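Abrir uma porta, muitas vezes

Shahab Babaei trabalha de manhã cedo, antes de os outros chegarem e de os computadores ficarem ocupados. Na Dorkine, onde coordena a recolha de demonstrações em simulação, o seu dia começa com uma lista de casas virtuais e acaba com uma lista de episódios a rejeitar. Encontrámo-nos num domingo, no gabinete que divide com Abbas Kermani, responsável pela revisão dos dados.

O projeto em curso chama-se Vorner. O objetivo é que um robô de dois braços aprenda a deslocar-se por uma casa e a lidar com portas a partir de exemplos gravados por operadores humanos. "As portas parecem uma tarefa pequena", diz Babaei. "Mas é preciso chegar à distância certa, pôr a mão no puxador, puxar e ao mesmo tempo sair do caminho. Se o operador se esquece do corpo do robô, a porta bate-lhe e o episódio vai para o lixo."

Cada operador comanda os dois braços e a base a partir de um posto com dois comandos manuais e pedais. O que vê no ecrã é o que a câmara da cabeça do robô vê, sem planta da casa nem vista de fora. Babaei insistiu nisso desde o princípio.
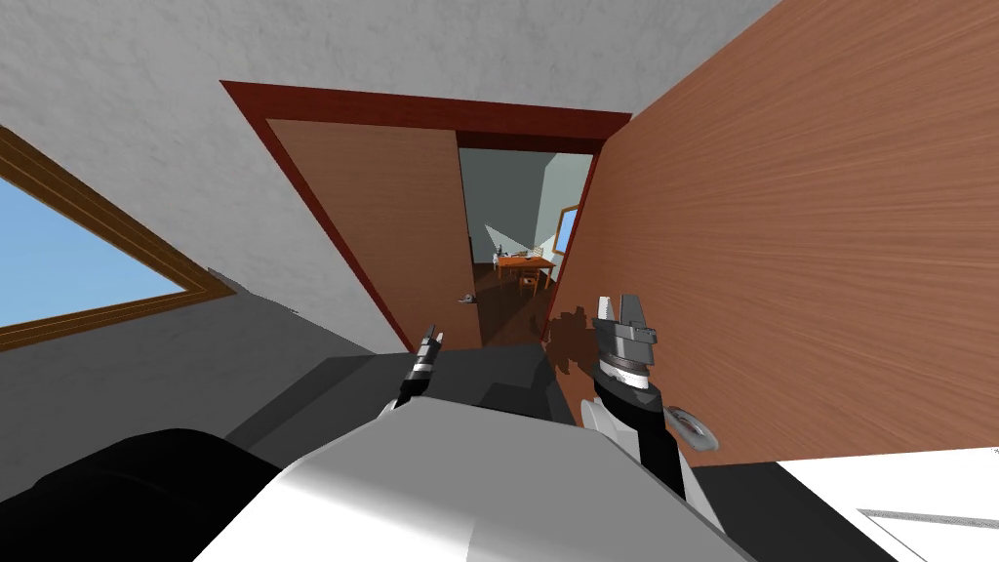
"No início dávamos uma vista de cima aos operadores e eles eram muito mais rápidos", conta. "Depois treinámos o modelo e ele não conseguia repetir nada. As pessoas estavam a decidir com informação que o robô não tinha. Deitámos fora quase tudo o que foi gravado até junho."

Hoje o conjunto tem mais de 2.000 episódios aceites. Uma sessão dura 60 minutos, e um operador experiente grava nesse tempo 30 tentativas, das quais costumam aproveitar-se 20. Kermani não considera o número baixo. "Prefiro ter menos episódios e saber o que está dentro de cada um", diz. "Quando comecei, aceitava tudo o que chegasse ao fim com a porta aberta. Só que havia episódios em que a porta abria porque o cotovelo lhe tinha tocado. O modelo aprendeu o cotovelo."

A revisão faz-se com as imagens da cabeça e as dos pulsos. Estas últimas são as mais difíceis de ler. Muitas mostram apenas os dois dedos da pinça e superfícies em diagonal, e o revisor tem de recorrer às outras para perceber em que ponto da casa está. Kermani guarda-as todas. Segundo ele, são as que mais contam nos últimos centímetros antes do contacto, quando a cabeça já não vê bem o puxador.
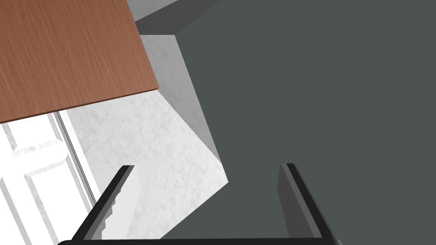
O que se varia e o que fica igual

As casas vêm de um gerador interno a que a equipa chama Peltorbridge. Entre episódios mudam as texturas, a luz, a posição dos móveis e o lado para onde as portas abrem. O robô fica sempre o mesmo. A posição de partida também muda, e essa foi uma discussão longa entre os dois.

"Eu queria partidas limpas, de frente para a porta", admite Kermani. "O Shahab queria partidas más." Babaei confirma: "Na prática, o robô nunca chega bem colocado. Se só lhe mostrarmos o caso fácil, à primeira inclinação estranha fica parado." Ficou decidido misturar as duas coisas, e cada episódio leva uma etiqueta com o tipo de partida.

Também se gravam correções. Quando uma tentativa começa a correr mal, o operador pode carregar num pedal, marcar o momento e continuar até recuperar. Esses trechos são guardados à parte. Babaei diz que foram eles que mais mudaram o comportamento do modelo no último treino, embora ainda não tenha medições que queira mostrar.

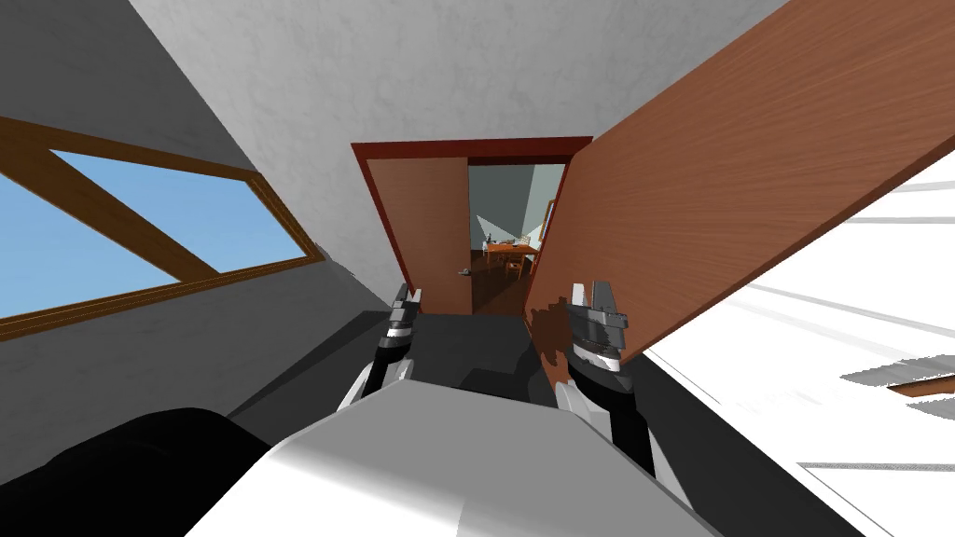 Vista a partir da cabeça do robô, com as duas pinças, a porta grande à direita e outra divisão ao fundo. Imagem de simulação.

A etapa seguinte é o teste num robô físico, no laboratório Rahimi, com portas verdadeiras. Kermani espera problemas com os puxadores, que na simulação oferecem sempre a mesma resistência. Babaei está mais preocupado com os operadores. "Já estão habituados a que nada se parta", diz. "Vou pedir-lhes que gravem mais devagar."

Antes disso falta rever o lote da semana. Kermani tinha-o aberto no segundo monitor durante toda a conversa e, quando nos levantámos, voltou a ele.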